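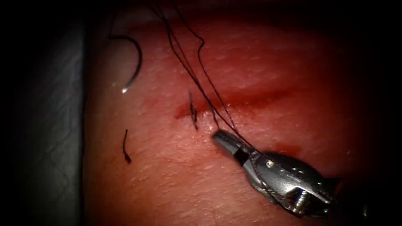
Chapter 13
Who Gets the Keys? Access Control in Everyday Systems

When Iulian Rusu took over the computers at Dernard, a small parts maker, he asked for a list of everyone who could open the payroll folder. He expected two names. The list ran to three pages! It had former interns on it, a delivery contractor, and an account called "test" that could read every file in the building.

Stories like this are why I love teaching access control. It looks like dull paperwork from the outside, and then you open one folder and find the whole history of a company sitting there in its permissions (every rushed project, every favor, every person who changed jobs and kept the old rights as well).

In this chapter we start with a plain question: who may do what, and to which data? You will meet the three ideas that the rest of the book leans on.

Identification: the user claims to be someone.
Authentication: the system checks that claim.
Authorization: the system decides what that person may do.

Students mix up the last two all the time, and so do plenty of working engineers. Keep them apart in your mind from the first page and the later sections go much faster.

After that we turn to roles. Giving rights one by one works fine in an office of 13 people. Try it with 1000 and you will be buried by lunch. We follow Fidel Henríquez as he plans roles for Vesusus, a shipping firm with warehouses in Woo and Taka, and we look closely at his first draft, mistakes and all.

Before you read on

Pick a shared folder or online document you use at school or work. Write down who you think can open it, then check the settings. Keep both lists handy for Exercise 2.

13.1 Users, Accounts, and People

A user account and a person are different things. One person may hold several accounts, and one account may be shared by a whole night shift.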